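How I reset a bench cell before every run

I've been setting up small two-arm cells at Warnov for a while now, and the rule I nag people about most is the boring one: clear the mat, then check everything else. Fatima Omoregie wrote our first version of the reset sheet back in March, and I still use it with a few scribbles of my own.

Start with power. Arms parked, speed limit on, e-stop pressed and released once so you know it works. Then wipe the mat and take everything off it, even that one bracket you're about to need again (I know, I know!). If the next task starts with a part on the mat, put it there last. 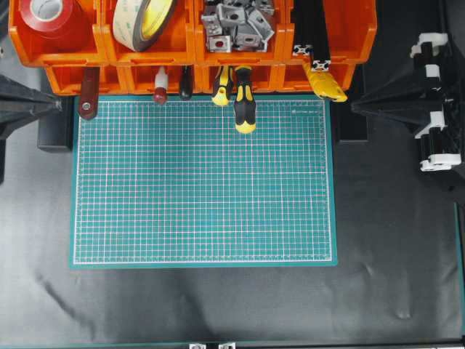

Next come the bins. Each kind of part gets its own bin and stays there for the whole batch. Don't swap the tape with the brackets halfway through just to be helpful – we lost 418 runs that way and I'm still a little sore about it. Hang the hand tools handle down, and if one is meant to hang low, write that on the sheet so the next person doesn't "fix" it.

Now move each arm slowly through its reach and watch the tools as it goes by. I do 2 slow passes per arm. If anything swings or gets brushed, stop, move it, and do both passes over again.

Last thing, sign the log in Wurnero with your initials and the task name. We redo the full calibration every 1000 runs, or sooner if somebody bumps the table. Please log the bumps too, even the tiny ones!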